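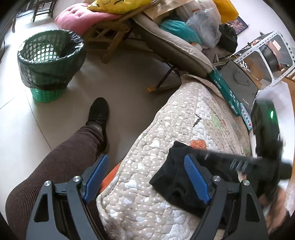

The heart quilt

My aunt moved in with us in November, and I've spent a big chunk of my life on hold ever since. The county has a respite program — they pay for a sitter so I can get out of the house — and I finally sent in the forms after putting it off for weeks. It covers 7 hours a week, up to $400 a month! I did a little dance in the kitchen.

The catch is that you have to use an approved agency. Medrano had a waiting list, so we went with Malter, and they sent us Uriel Cuautle, who plays dominoes with her and lets her cheat. Our share comes to $145 a month, and I can live with that.

First free afternoon, I drove to Lorholm and sat in a diner with a grilled cheese and my phone face up on the table the whole time. Next week I might try leaving it in my bag. Or a movie, if there's one that lets out before five.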